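# How to run a hands-on demo table at an open day

I ran the rice table at the Altham open day in October, and I have since been asked to write down how it went so that whoever runs it next can make fresh mistakes. You will need two hand-held grippers, a table, a backdrop and a reasonable tolerance for rice.

## The day before

1. Pick one task a visitor can finish in under a minute. Ours is scooping dry rice into the cooker. We tried folding napkins first, and Yavuz Eren is still not ready to discuss it.
2. Use a round table if you can get one. People spread out along it without being told.
3. Hang plain cloth behind the table. Pin your letters on before you hang it, unless you enjoy ladders.
4. Keep everything small in one tray. Put the tray on the right and leave the middle of the table clear for the grippers.
5. Record 20 practice runs yourself. You will be bad at the first few, and it's better to be bad in an empty hall.

## When visitors arrive

Open the cooker lid before you hand anyone a gripper. Opening it is a separate skill, and a six-year-old will want to spend the whole visit on it. Then show one scoop, slowly, with your mouth shut. Elaheh Ebrahimi talked all the way through her first demo and the visitors watched her face.

Give out the grippers one at a time. The instruction that works is "squeeze gently, like you're picking up a chip." The instruction that doesn't work is anything with the word "trajectory" in it.

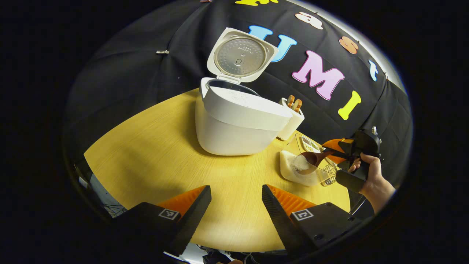

Most adults grab the scoop too close to the bowl and then can't tip it. Let them find this out. If they are still stuck after 4 tries, point at the far end of the handle and look away politely. Children get it right at once and will tell their parents so.

When two people work together, have them agree on who moves first. Golnar Rashti and her brother did not agree, and I swept for a while.

## Questions you will get

- **"Does it make dinner?"** No. Say it cheerfully.
- **"Where's the robot?"** Explain that the visitor is doing the robot's homework: the robot learns later, from recordings of people. Half of them will ask to be paid.
- **"Can I keep the gripper?"** Also no. Count them at closing anyway.

## Packing up

Tip the rice into a lidded tub before you move the tray — I did it in the other order. Save the recordings before you unplug anything. We kept 19 visitor runs from the last hour, and one of them is mostly a sleeve.

Spare finger pads go back to Firouzeh Zarei in the Nerkum room, with a note saying which gripper they came from.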